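サービス停止と仮処分　Chala事件から運営側が読み取れること
発表用メモ（話す順）
2007年11月20日　勉強会用

はじめに

マイクの確認をしてから始める。後ろの席で字が小さいと言われたら、配布資料の1枚目を見てもらう。

今日の話は、チャット兼掲示板サービスChalaの停止をめぐる仮処分の件。利用者の団体Purnineが運営会社のPrekauを相手に申し立てて、Carnnessの裁判所が一部を認めた。決定文そのものは短い。事実関係をまとめた部分のほうがずっと長く、運営をやっている人間にはそちらのほうが役に立つ。

自分は弁護士ではないので、条文の解釈には踏み込まない。小さいサービスを運営している立場で決定文を読んで、規約、通知、データの書き出し、ログの四点について考えたことを話す。法律の細かい質問が出たら、その場で答えずに持ち帰る。

聞いている人に最初に手を挙げてもらう。自分のところの利用規約を今年に入ってから読み返した人。前に似た話をしたときはほとんど上がらなかった。上がらなくても先へ進む。
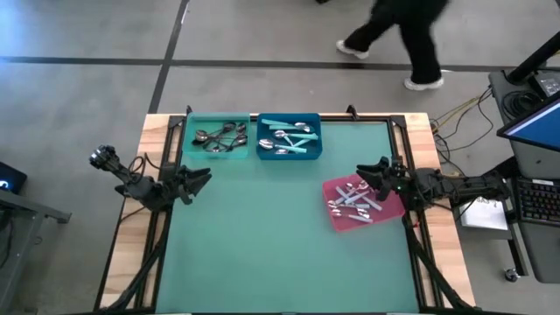 1　何があったか

時系列だけ先に話す。評価はあと。

Chalaは専用ソフトを入れて使う形のサービスだった。ブラウザからも読めるが、書き込みと添付は専用ソフトからしかできない。古い版のソフトがかなり残っていて、新しいサーバーと通信の形式が合わなくなっていた。

8月にPrekauが、古い版からの接続を止めると告知した。告知から停止までの猶予は6日。規約には「事前に通知する」とだけあって、期間は書かれていなかった。

問題になったのは、古い版の中に過去のやりとりが保存されていたこと。当時のソフトは添付ファイルを手元に置き、本文はサーバーに置いて、両方をつなぐ索引をソフトの中に持っていた。新しい版はこの索引を読まない。つまり新しい版に切り替えると、手元のファイルは残るが、どの会話に付いていたものか分からなくなる。

古い版の利用者には、新しい版が動かない機種を使っている人がいた。買い替えなければ移れない。この人たちがPurnineの中心になった。

Purnineは停止の差し止めと、索引を含む書き出し手段の提供を求めた。裁判所が認めたのは、本訴の判断が出るまで古い版の接続を維持することと、書き出しの手順を文書で出すこと。書き出し用のソフトを新しく作れという部分は認めていない。

ここで一度止まる。「一部を認めた」の中身を取り違えている紹介記事があったので、認めた部分と認めなかった部分をもう一度ゆっくり言う。

補足。Prekauは古い版の保守費用が重いことを主張している。決定はその負担を否定していない。期間を区切れば負える範囲だと見ただけ。ここを飛ばすと、古い版を永久に残せという話に聞こえてしまう。

2　規約のどこが読まれたか

配布資料の2枚目に規約の抜粋がある。読み上げない。目を通してもらう時間を取る。

注目されたのは三か所。

一つめは変更条項。「当社は必要に応じて本サービスの内容を変更できる」という、どこにでもある文。裁判所はこれを無効とは言っていない。内容の変更に、すでに預かっているデータを読めなくすることまで含まれるかどうかを問題にした。含まれるとは簡単には言えない、というのが仮の判断。

二つめは協議条項。Chalaの規約には珍しい条文があって、1000人以上の利用者が書面で異議を出したときは、会社は説明の場を設けるとなっていた。サービス開始のころ、利用者に安心してもらうために入れたものらしい。Purnineが集めた書面は1039人分だった。Prekauは、書面の中に退会済みの人が含まれるので人数に届いていないと反論した。裁判所は、退会した時期を会社側が示していないとして、この反論を採らなかった。

ここは少し時間をかける。昔の担当者が善意で書いた条文が、担当者がいなくなってからも生きている。規約の中に人数や日数が出てくる条文があれば、その数え方を今の担当者が説明できるか確かめてほしい。退会者を含むのか。同じ人の複数アカウントはどうするのか。電子メールは書面に入るのか。自分のところの規約にも「相当数の利用者」という言い方があって、誰も数え方を決めていなかった。消した。

三つめは免責条項。損害について責任を負わないという文だが、今回は損害賠償の話ではないので出番がほとんどなかった。免責を厚く書いてあるから大丈夫だと思っている人がいたら、差し止めには効き方が違うと言っておく。詳しいことは専門家に聞いてもらう。

よくある質問への用意。規約に同意ボタンを押させていれば足りるのか。今回は同意の有無は争われていない。同意した文に何が書いてあったかが争われた。

3　通知

通知は三つの経路で出ていた。公式サイトのお知らせ欄、登録アドレスへのメール、ソフトの起動画面。

公式サイトのお知らせ欄は、古い版の利用者がほとんど見ない場所だった。専用ソフトで用が済むので、サイトに行く理由がない。

メールは件名が「Chalaバージョン情報」だった。停止という語が件名にも本文の最初の段落にも入っていない。三段落目に入っている。決定文はこの件名をそのまま引用している。自分の書いた件名が決定文に載るところを想像すると、書き方が変わると思う。

起動画面の通知は新しい版にだけ出ていた。古い版には通知を出す仕組みがなく、出したくても出せなかった。止められる人に届かず、止められない人に届いていたことになる。

問い合わせ窓口には停止の告知後に3317件の連絡が来たと、Prekau自身が提出した資料に書いてある。会社側はこの数字を、きちんと周知できていた証拠として出した。Purnineのほうは、告知の内容が分からなかった証拠だと言った。同じ数字が両方の主張に使われている。裁判所は件数そのものには重きを置かず、最初の返信が定型文だったことを取り上げた。

定型文の内容は「最新版をご利用ください」。最新版が動かない機種だと書いてきた人にも同じ文が返っていた。 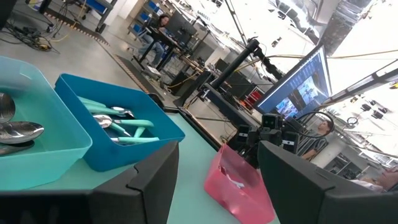

通知メールが迷惑メールのフォルダに入っていたら、それでも通知したことになるのか、と前回の会場で聞かれた。その人は続けて、うちの利用者の半分は登録アドレスをもう使っていないと思う、と言っていた。

答え方。今回の決定は、届いたかどうかを一人ずつ調べてはいない。経路の選び方と文面を全体として見ている。だから、使われていないアドレスが多いと分かっているなら、その事情込みで経路を選ぶことになる。自分のところでは書き込み画面の上に告知を出して、閉じても次の日にまた出るようにした。評判は悪い。苦情も来た。それでも停止の日の問い合わせは前より少なかった。

猶予が短かったことについても聞かれるはず。裁判所は何日なら足りるとは言っていない。何日なら安全かという答えは持っていないと正直に言う。書き出しにかかる時間を先に測って、それより長く取るという順番しか勧められない。回線の遅い人の所要時間で測る。

4　データの書き出し

技術の話を少し。会場に開発の人が多ければ長めに、少なければ飛ばして5へ。

Prekauは書き出しの機能があると主張していた。たしかにあった。本文をテキストで保存する機能。ただし添付との対応が落ちる。発言の日時も、利用者の地域の時刻に直したものだけが残って、元の時刻が残らない。

Purnineが出した資料に、書き出した結果を実際に印刷したものがあった。会話の途中に「添付あり」とだけ出て、何が付いていたか分からない。裁判所はこれを見て、書き出しの手段があるとまでは言いにくいと書いた。機能の有無より、出てきたものが使えるかどうかを見たわけだ。

書き出し機能を作るときの確認の仕方。

自分のアカウントで書き出す。開発用のデータでやらない。開発用のデータは添付が少なく、日付もそろっていて、たいてい問題が出ない。

書き出したものを、サービスにつながない状態で開く。画像がサーバーのアドレスを指していたら、サーバーを止めた日に全部消える。自分のところはこれだった。

半年以上前の会話を一つ決めて、書き出したファイルだけで探してみる。ファイル名が番号だけだと探せない。

作った人以外にやってもらう。手順書を横に置いて、口を出さずに見ている。途中で聞かれたことは手順書に足す。

Prekauが決定を受けて出した手順書も配布資料に付けた。画面の写しが入っていて分かりやすい。最初からこれが告知に付いていたら申し立てまで行かなかったかもしれないが、これは自分の感想なので、そう断って話す。

5　ログをどこまで見せるか

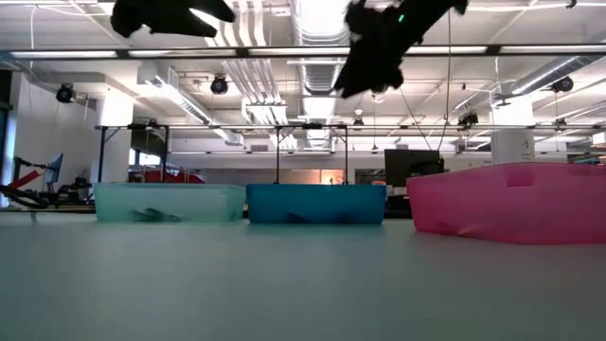
仮処分の審理では、古い版の利用者が何人いるのかが問題になった。人数が少なければ個別に対応できるし、多ければ維持の必要が大きくなる。Prekauは接続ログを集計して出したが、利用者を識別する部分を落としたため、同じ人が日に何度もつないだのか、別の人が一度ずつつないだのか分からなくなっていた。裁判所は集計のやり直しを求め、それで審理が延びた。

個人を特定できる情報を落とすのは当然で、そこは責められていない。落とし方の問題。利用者ごとに意味のない符号を振って、同じ人には同じ符号が付くようにしておけば、個人が分からないまま人数が数えられる。ただし符号と本人の対応表をどこかに残せば同じことなので、集計が済んだら消す。消した記録は残す。

もう一つ、ログの保存期間の話。Prekauの社内規程では接続ログは一定期間で消すことになっていたが、実際には容量が足りなくなったときに手で消していた。そのため月によって残り方が違う。わざと消したとは認定されていないものの、説明に苦労したことは決定文から伝わってくる。規程どおりに消すなら自動にする。自動にできないなら規程のほうを現実に合わせる。

保存しろと言われる前に消したものと、言われたあとに消したものとでは扱いがまるで違う。争いになりそうだと分かった時点で自動削除を止める担当を決めておく。うちではサーバー担当が休みの日に誰が止めるのか決まっておらず、この件を読んでから当番表に一行足した。

質問が出そうなところ。書き込みの中身まで出せと言われるのか。今回は求められていない。中身に触れる話は通信の秘密の問題になるので、ここでは広げない。

6　自分のところで変えたこと

事例の紹介だけだと眠くなるので、実際に変えたことを順に言う。

規約の変更条項を二つに分けた。機能の変更と、預かったデータの扱いの変更。後のほうには書き出しの期間を設けると書いた。期間の長さは別の文書に置いて、規約本体には書いていない。本体に書くと、変えるたびに規約改定になる。これがよいかどうかは意見が分かれるところで、会場の意見も聞きたい。

停止の告知メールの件名に「停止」と日付を入れることにした。件名の案は開発の人に書かせず、問い合わせ窓口の人に書いてもらう。

古い版にも告知を出せるようにした。出せる版と出せない版の一覧を作ったら、出せない版が思ったより多かった。まだ片付いていない。

返信の定型文を見直した。「最新版をご利用ください」は残っているが、その前に機種を聞く一行が入っている。

書き出しは手順書だけ先に作った。添付との対応を残す機能はまだできていない。できていないことは告知に書くつもり。

変えなかったこともある。異議を申し立てる窓口を規約に設ける案が出たが、見送った。設けた以上は守らなければならず、今の人数では回らない。Chalaの協議条項を読んだあとでは、軽い気持ちで入れられない。

7　まだ決まっていないこと

本訴はこれから。仮処分の判断がそのまま維持されるとは限らない。Prekau側は異議を出す構えだと聞いているが、確認できていないので、話すときは「未確認」と付ける。

サービスを全部やめる場合に同じ考え方が当てはまるかどうかも分からない。今回はサービス自体は続いていて、古い版だけを切る話だった。会社がなくなる場合はさらに違う。

海外の利用者がいる場合、どこの裁判所に申し立てられるのか。Chalaの規約ではCarnnessの裁判所と決めてあったので争いにならなかった。決めていない規約だと、まずそこから始まる。

無料サービスならどうか。Chalaには無料と有料の両方があり、決定文は区別して論じていない。区別しなかった理由は書かれていない。都合のよいように読まないこと。

残り時間の使い方

時間が余ったら2の協議条項に戻って、各自の規約で人数や日数の出てくる条文を探してもらう。隣の人と交換して読むと見つけやすい。

足りなくなったら4を飛ばす。5の当番表の話は必ず入れる。

配布資料の3枚目に誤りがある。接続の維持を命じた期間が「三か月」となっているが、正しくは「本訴の判断が出るまで」。始まる前に口頭で直す。

アンケートは出口で回収。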